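Compte rendu de la réunion du samedi 16 novembre 2019
Association de quartier, groupe « Ateliers et matériel »

Présents : Cor Van Dijk (anime), Solveig, Maïwenn, Hippolyte, Bastien L., Bastien R., Odile, Youssef
Excusés : Rozenn, Jean-Luc (arrivera peut-être pour le point 4, finalement non)
Notes : Odile. Prises à la volée, corrigez si j'ai mal compris.

Début avec un quart d'heure de retard, la clé du local était chez Bastien R.

1. Approbation du compte rendu précédent

Approuvé. Maïwenn demande qu'on rectifie : elle n'a pas dit qu'elle « prenait en charge » les affiches, elle a dit qu'elle voulait bien regarder. C'est noté.

2. Local de la rue Padton

Visite faite par Cor et Solveig mardi. Deux pièces, un évier, chauffage électrique. Fenêtre du fond qui ferme mal. Accès poussette et fauteuil OK côté cour, pas côté rue (deux marches).

Le propriétaire demande 873 euros par mois charges comprises. On paie 854 aujourd'hui pour la salle Cloton, mais sans l'eau et avec les escaliers. Hippolyte : l'écart n'est pas énorme, par contre le dépôt de garantie va faire mal en janvier. Youssef demande si le bail permet de sous-louer le soir à la chorale. Cor n'a pas posé la question. Il la pose.

Discussion un peu longue sur le bruit. Voisine du dessus qui travaille de nuit. Solveig l'a croisée, elle n'est pas contre mais voudrait qu'on évite la perceuse avant midi. Bastien L. trouve que midi c'est tard pour un atelier bois. Maïwenn propose de mettre le bois l'après-midi et la couture le matin. Les couturières n'étant pas là, on ne décide pas à leur place.

Vote indicatif : 6 pour, 1 contre (Bastien L., pour le principe dit-il), 1 abstention.
À faire : Cor rappelle le propriétaire (sous-location, fenêtre, durée du bail). Solveig demande aux couturières.

3. Ateliers du trimestre

Vélo : complet chaque semaine, liste d'attente. Manque des démonte-pneus, ils disparaissent. Youssef propose une caution, refusé, trop compliqué à tenir à l'accueil. On en rachète et on les peint en orange.

Couture : les deux machines Ackroyd sont revenues de révision. La troisième saute encore des points sur le jersey. Odile (moi) pense que c'est l'aiguille et pas la machine. À essayer avant de payer une deuxième fois.

Petite électricité : pas d'animateur en ce moment. Bastien R. veut bien dépanner deux séances, pas plus. Rappel que les grille-pain ne repartent pas sans avoir été testés devant la personne.

Informatique : séance un samedi sur deux, bonne fréquentation, beaucoup de portables lents et de gens qui veulent surtout récupérer leurs photos. Hippolyte redemande une fiche à signer avant toute ouverture d'appareil, il y a eu un malentendu en septembre avec un monsieur qui pensait que ses documents seraient sauvegardés d'office. Texte de la fiche lu à voix haute, on enlève le troisième paragraphe que personne ne comprend.

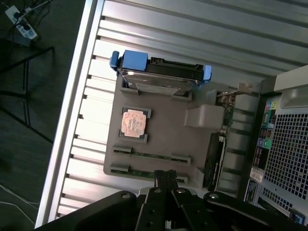

Horaires : on garde 14 h - 17 h 30. La demi-heure de rangement doit être une vraie demi-heure de rangement, pas une demi-heure où Bastien R. range tout seul (sa formulation). Panneau à l'entrée avec « dernière prise en charge 16 h 30 ». Maïwenn le fait, cette fois elle confirme.

Pour les enfants : on n'accepte plus les moins de dix ans sans adulte. Solveig aurait préféré huit. Tour de table, on reste sur dix et on en reparle au printemps.

4. Budget

Présenté par Hippolyte, tableau envoyé lundi, trois personnes l'on ouvert.

Subvention communale : 2000 euros confirmés par courrier, versement pas avant décembre. Donc pas de dépense dessus avant de l'avoir vue sur le compte, merci.
Adhésions : un peu en dessous de l'an dernier à la même date. Beaucoup d'anciens n'ont pas renouvelé, sans doute par oubli. Relance par mail, puis téléphone pour ceux qui n'ont pas de mail.
Buvette de la fête de rue : bénéfice correct malgré la pluie. Reste des verres consignés, deux cartons chez Youssef qui aimerait récupérer son couloir.
Assurance : le contrat est reconduit tout seul. Vérifier s'il couvre la rue Padton si on déménage, et le matériel prêté à domicile. Hippolyte pense que non pour le prêt.

Question de Bastien L. sur le remboursement de l'essence pour l'aller-retour à Ditham (récupération des établis). Accord de principe, sur justificatif. Il n'a pas gardé le ticket. Discussion. On rembourse quand même mais c'est la dernière fois.

5. Prêt d'outils

Le cahier est mal rempli. Il manque la ponceuse, l'escabeau bas et un serre-joint long. La ponceuse est peut-être chez Rozenn. Lui demander.

Proposition de Solveig : passer à 7 jours de prêt au lieu de quinze, avec renouvellement par simple message. Tout le monde d'accord sauf pour l'escabeau (Youssef : « on ne repeint pas une cage d'escalier en une semaine »). On fait donc une exception pour l'escabeau. Si on le retrouve.

Cahier ou tableur ? Cahier. Le débat a déjà eu lieu en mars.

6. Fête de décembre

Date encore ouverte, dépend de la salle. Format auberge espagnole comme l'an passé, mais en se répartissant un minimum le salé et le sucré, on avait eu beaucoup de cakes aux olives. Feuille d'inscription à l'entrée.

Musique : la chorale veut bien chanter vingt minutes. Youssef insiste sur vingt. Table d'échange de livres et de jouets, Maïwenn s'en occupe avec Rozenn si Rozenn est d'accord.
Guirlandes : elles sont dans le placard du haut, à tester avant et pas le soir même.
Pas d'alcool fort. Vin chaud oui.

7. Divers

- Le photocopieur de la salle Cloton est de nouveau en panne. Les affiches partiront chez l'imprimeur, petit tirage.
- La porte du placard à peinture ne ferme plus à clé. Bastien R. regarde.
- Article dans le bulletin municipal : à rendre avant la fin du mois, une demi-page. Odile écrit, Cor relit. Pas de noms de famille sans demander aux gens.
- Une dame propose de donner un métier à tisser. Très grand. On remercie, on attend de savoir pour le local.
- Youssef demande que les réunions commencent à l'heure. Approuvé par tous, y compris par ceux concernés.

Récapitulatif des choses à faire

Cor : propriétaire rue Padton, relecture de l'article
Solveig : couturières, message sur la nouvelle durée de prêt
Maïwenn : panneau horaires, table d'échange
Hippolyte : assurance, relance adhésions, fiche informatique corrigée
Bastien R. : placard, deux séances de petite électricité
Bastien L. : démonte-pneus + peinture orange
Youssef : contact chorale, verres consignés (à rapporter salle Cloton)
Odile : article, aiguille de la troisième machine, appeler Rozenn pour la ponceuse

Prochaine réunion : à fixer par sondage, Cor envoie le lien. Répondre svp, la derniere fois il y a eu trois réponses.

Fin à 12 h 20. La clé est chez Solveig.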